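Why Do Clothes Get Wrinkly? (And How to Fold Them on a Bed)

Posted 2020-07-05 by Haruna Okabe

Laundry day! Big pile. You want to go outside. But first, folding. Quick explainer, then you can go.

What is cloth, anyway?

Threads. Lots and lots of threads. Most sheets are woven, so some threads go up and down, others go side to side, over and under and over and under. Like a paper placemat you made in kindergarten, but super tiny.

T-shirts are different. They're knitted. Little loops hooked into other little loops. Pull a T-shirt and it stretches, then goes back. Pull a bed sheet and it mostly doesn't. Try it. (Gently. Ask first if it's somebody's good sheet.)

So where do wrinkles come from?

Cotton comes from a plant. Inside each cotton thread are fibers, and inside the fibers are teeny chains way too small to see. The chains hold on to each other. Water gets in and makes them let go a bit. They slide around. Then the cloth dries and they grab on again, wherever they happen to be.

Crumpled in a heap when it dried? Then it stays crumpled. Laid out flat? Mostly flat. Thats the whole secret.

An iron does the same thing on purpose. Heat, a bit of steam, chains let go, iron presses them flat, cloth cools, done. Irons are for grown-ups or for kids with a grown-up right there.

Why fold on a bed?

It's big. It's soft. It's about as high as your tummy, if you're 11 or so. My desk is no good, too many pencils. The floor works but then you get dog hair on everything, at least at our house in Skundthorpe.

Spread a sheet over the bed first. Then lay the pants on top with some room between them so the legs don't get mixed up. Jeans on one side, soft dark pants on the other, that kind of thing. 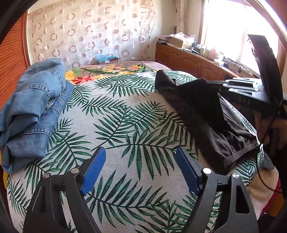 Jeans are the heavy ones. Denim is a thick cotton weave with the threads packed in close, and it makes slanty lines if you look up close. Slanty weave has a name, twill. Good word. The seams are sewn with two rows of stitches so they don't pop when you climb stuff.

Why are blue jeans blue? The dye is called indigo. In denim it usually goes on just one set of threads, the up and down ones. The other set stays white. Turn up the bottom of a jean leg and look inside, much paler! Indigo sits mostly on the outside of the thread too, so it rubs off bit by bit, and that's why knees go light.

And stretchy waists? Elastic. A rubbery band hidden inside a tube of cloth. The band is shorter than the cloth around it, so the cloth has to bunch up. Pull and the bunches flatten out. Let go and they come back. You can't iron those out, don't try, they are meant to be there.

How to fold pants

Shake them. Hold the waist and flap, one big flap.

Lay them down flat. Smooth with your hands, from the middle out.

One leg on top of the other. Match up the seams if you can. The pointy bit at the back sticks out, tuck it in so you get a nice straight edge.

Fold the bottom up to the waist. Then fold again. Thick jeans get fat fast, so 3 folds is plenty.

How to fold a sheet

Sheets are harder becuase they're so big. Get a partner. I get my cousin Ryota Sakai, who walks too fast and drops his end.

Take the pants off first! If you fold the sheet over with clothes still on it you get a lump, and then where did the pants go.

Each of you pinch two corners. Pinch right at the edge, thumb on one side and finger on the other. Walk toward each other. Corners meet corners. Somebody grabs the fold at the bottom and you do it again.

On your own? Leave it on the bed, pinch one edge, and pull it across to the other side. Half done already. Leaves, flowers, stripes, a pattern helps here, you can see if the fold is going crooked.

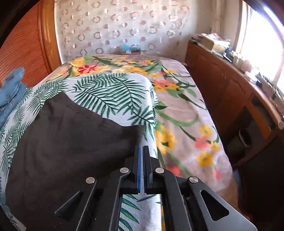 Words to know

Fiber: a very thin hair-like bit. Twist lots together and you get thread.

Weave: threads crossing over and under.

Knit: loops through loops.

Twill: a weave with slanty lines.

Seam: where two pieces of cloth are sewn together.

Try this

Take two old cotton rags, both wet. Squeeze one into a ball and leave it. Lay the other one flat on a towel. Check them tomorrow. Which one is wrinkly? Then wet the wrinkly one again, lay it flat, and wait.

More next time in August, zippers and buttons.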